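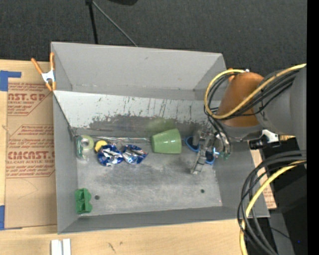

Pinza sobre la cubeta gris, con el vaso verde tumbado y los envoltorios metalizados al fondo.

Buscar en este repositorio Buscar

KIT DE VACIADO DE CUBETAS KOSNESS — notas de evaluación

Este README acompaña a los registros de prueba del kit que vende Kosness. El folleto promete «cualquier objeto doméstico desde el primer día». Conviene leerlo con calma.

Contenido
- registros/: 80 intentos de agarre, un archivo por intento
- config/: parámetros de fábrica, sin tocar
- notas/: comentarios de Edit Kozma y Julián Rivas

Resultados
De los 80 intentos damos por buenos 38. Kosness cuenta más de 50, pero incluye los objetos que se levantan y se caen antes de salir de la cubeta. Para nosotros eso es un fallo.

Lo que no nos convence
- Los envoltorios brillantes: el manual los da por resueltos y no dice cómo.
- Las piezas pegadas a la pared del fondo. El planificador las descarta sin avisar.
- La calibración «automática» pide 2 pasadas manuales.

Pendiente
Repetir la serie con el firmware de abril — si llega. Fouzia Paracha tiene abierta la consulta con el proveedor.

Licencia: uso interno y docente.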